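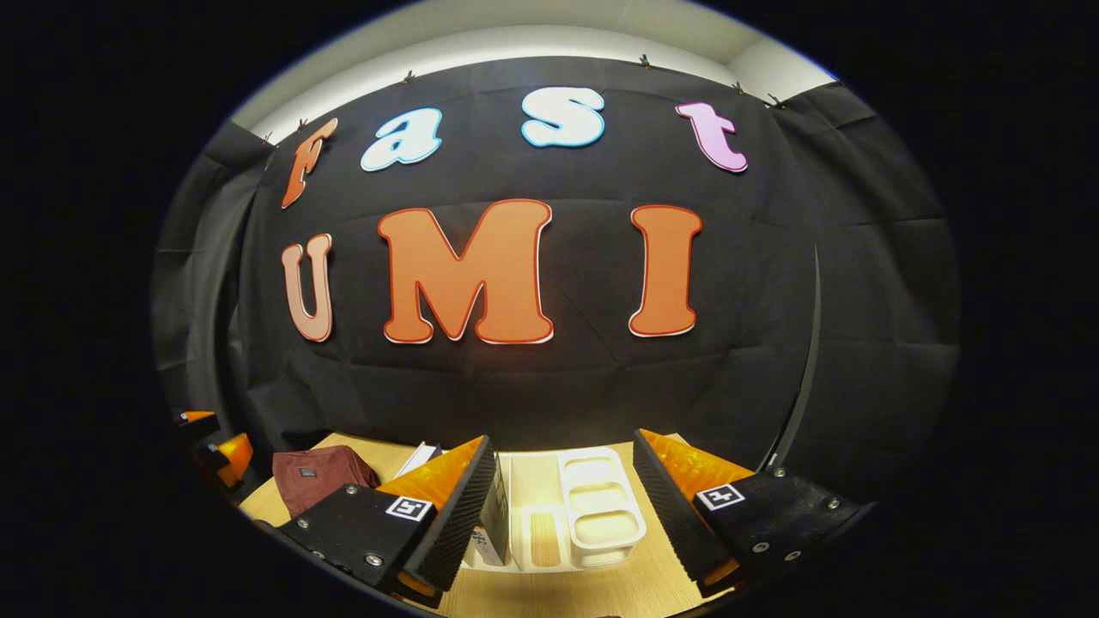 So my uncle left me a ferry ticket. That was the whole inheritance, one ticket, Hepburn to Gerumdale, return, never punched, tucked in an envelope with my name spelled wrong. My cousin Evander got the car. I'm not bitter (I'm a little bitter, it was a really nice car).

I'd never been to Gerumdale. I'd heard plenty, though, because Uncle Alasdair couldn't get through a Thanksgiving without bringing it up. The soup! The hill! The woman at the bakery who once gave him a whole pie and wouldn't say why! My mother used to get up and start on the dishes whenever he got to the pie.

I put it off all winter. Then in January the boat company sent out a notice saying they were going over to plastic cards and old paper tickets would be good for 30 more days, and I thought, well, fine, I'm going to look at this hill.

It was a terrible crossing. I sat inside next to a man with a cello case, and every time we hit a wave he'd pat the case and say "sorry, sorry," and I couldn't tell if it was to me or the cello. The girl taking tickets turned mine over a couple of times and went to get somebody older. He looked at it, looked at me, and said, "You're not Alasdair Tosh."

"I'm his niece."

"He bought this the same day I started," he said. "Then he stood on the dock and watched us leave."

I said that couldn't be right, he'd been over there a hundred times, he had stories. The man just punched the ticket and handed it back, very gently, like it might be sore.

I want to tell you I had some big feeling about that. Mostly I was seasick. But I got off at the other end and there was a hill, all right, kind of a lump with sheep on it, and there was a bakery with its lights on, and I went in because my hands were freezing.

The woman behind the counter was maybe seventy. I asked for coffee. I asked what kind of pie she had, and she said apple, and I asked if she'd ever known a man named Alasdair, tall, talked a lot, big ears.

She took so long wiping the counter that I figured she hadn't heard me.

"He wrote to me," she said. "For 39 years. I told him all about the place. I told him to come and he always said next summer."

"He said you gave him a pie."

"I mailed him a pie," she said. "It must have been awful by the time it got there."

I laughed, and then she did too, and she came around and sat down across from me with her apron still on. The last boat was at four. I had the other half of the ticket in my coat pocket, and I took it out and laid it on the table between us, and asked her if she'd ever seen Hepburn.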